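Two Hands for the Boring Shelf

There is a part of computer assembly that never makes the brochure, and it is the part where somebody stands at a shelf and puts metal things into boxes. Madia, a small automation outfit with an office above a tile showroom in Prundton, would like to rent you a pair of arms to do it. The service is called Trurel. It comes by the month, hands included, and I spent two days in July finding out whether I wanted it.

The pitch is appealing. You don't buy a robot. You don't hire anyone who can spell "kinematics." Madia brings in the arms, learns your parts, and leaves you with a tablet and a phone number. The contract is 8 pages long, and 11 of the clauses begin with the word "notwithstanding."

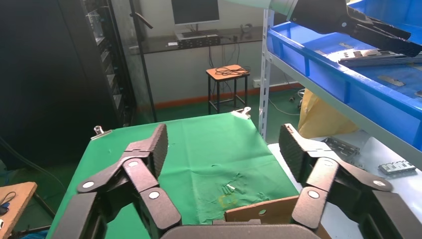

What You Get for the Money

Setup took most of the first morning, and the furniture got more attention than the arms did. Trurel is fussy about where things live. The shelf has to stay put, the cloth has to stay put, and if you lean on either one you get a polite message on the tablet asking whether you meant to. After the third message I began to feel it knew exactly what I meant.

The work itself is kitting, the trade word for putting the right pieces in the right box so that the next person down the line can complain about something else. Madia says a day of teaching will cover 32 different parts. I brought fewer than that, all of them thin, shiny and shaped to slide out from under your fingers, which seemed only fair. I've been dropping parts like these since college.

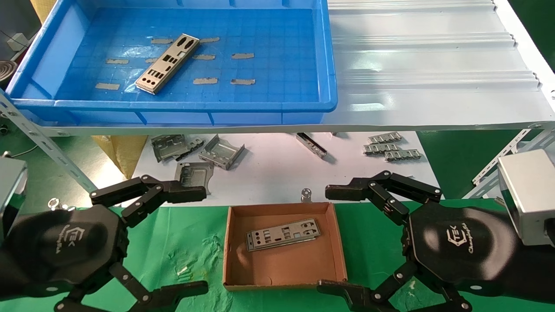 Thin plates are where cheaper systems go to be embarrassed. Suction cups hate holes, and a simple pincher needs an edge it can get under. Trurel's answer is to throw fingers at the problem, plenty of them, jointed, on both sides of the job. An I/O shield, the punched metal plate that sits around the sockets on the back of a computer, is nearly all holes, and the one lying flat in the cardboard box gives a hand very little to get hold of. I have lost fingernails to less. Over my two days the pace was that of a careful uncle setting a table, and I stopped checking my watch by the first lunch.

The tablet software, meanwhile, was plainly written by people who like tablets. There is a screen for the hands, a screen for the bins, and a screen that tells you which screen you're on. Changing the name of a part took me 173 seconds. I know because I timed it, and I timed it because I had already done it twice.

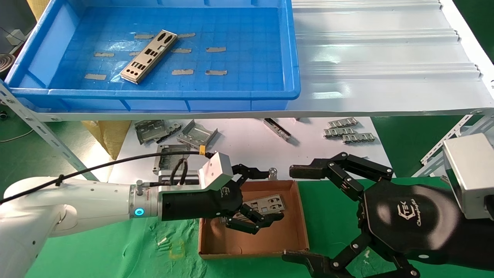
Where Trurel won me over a little was in its tolerance for ordinary junk. The last system I tried, at a packing shop in Lindsay, demanded custom trays milled to its liking, and they cost more than my car (a low bar, but still). Madia's people are happy with what you have lying around. A shallow cardboard lid does for a tray, tape strips on the bottom of a blue bin raise no eyebrows, and brackets can share the lower surface with a rail and some comb-shaped clips without everything being lined up like cutlery. My own workbench would pass inspection, and I have never been able to write that sentence before.

Would I sign? For a shop that runs the same few kits all year, I'd ask for the second month free and then sign. For a shop like mine, where every order is a new headache, the teaching time eats the savings, and the phone number goes to voicemail after 4 in the afternoon. Madia tells me a shorter contract is coming in the fall. I've asked them to start with the notwithstandings.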